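Wednesday, October 15, 2025

Glaze tests, batch 2. Tin white again, the Leite recipe, with less clay this time. Sieved twice. 500 g dry, water by eye till it coated a finger — should have weighed it, will next time. Ok-hee says hers crawled on the same body back in March so keep an eye on the rims.

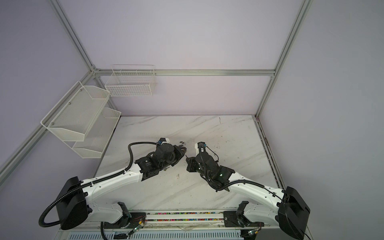
Tiles dipped for a count of three, second lot for five. Kourosh wants the Plellitz frit tried as well but the bag is nearly gone. Ask Sioned if she orderd more.
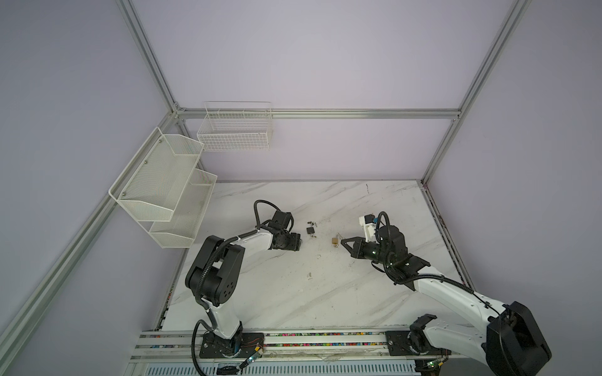
White mesh rack on the left wall, two tiers.

Kiln: slow to 670, then full on. Cone down a bit early on the bottom shelf, same as last time. Top shelf duller, pinholes on the thick ones. Mwanaisha reckons bisque too low, I think its the dip. Repeat with thinner mix before changing anything else.

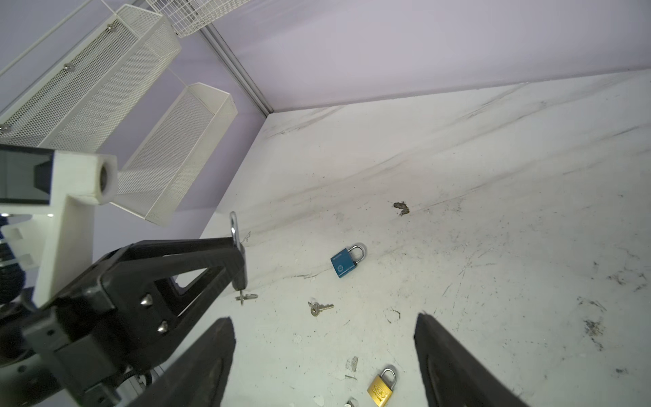 Long mesh basket and the tabletop. Marks and small stains on the top.

To do: weigh the water. Label tiles on the BACK. Reinaldo has the good sieve, get it off him.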